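Merosia — Picadora compacta Zimo 4

Ref. 796. En stock, salida desde el almacén de Sustar.

Picadora pequeña para salsas, pestos, hummus, sofritos. Vaso con tapa de cierre a giro, 3 velocidades y golpe de pulso. Cuchilla desmontable. No es para hielo ni para café en grano, para eso mirad el molinillo Yazdani.

Se carga por arriba. Primero lo duro (frutos secos, queso curado), luego las hierbas, el aceite al final y a hilo por el orificio de la tapa. Pulsos cortos — si la dejáis seguida el ajo amarga y la albahaca se pone negra.

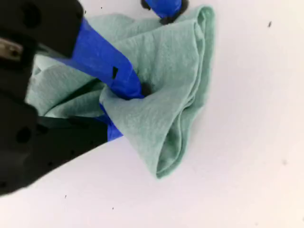
Limpieza: vaso y tapa al lavavajillas, bandeja de arriba. La cuchilla a mano, con cepillo, y secarla enseguida. La base solo paño humedo, nunca bajo el grifo.

En la caja: base con motor, vaso, tapa, cuchilla, espátula. Manual en español y portugués. El segundo vaso se vende aparte, vuelve a haber en febrero.

Las juntas de la Zimo 3 NO sirven para este modelo. Nos lo preguntan mucho. Si teneis dudas mandad foto de la etiqueta de la base antes de pedir.

Envíos a península y Baleares. Canarias consultar. Devolución sin usar y con su caja, vasos abiertos no se admiten.

Ficha revisada el 5 nov 2018

Ver tambien: ralladores, morteros, recambios Zimo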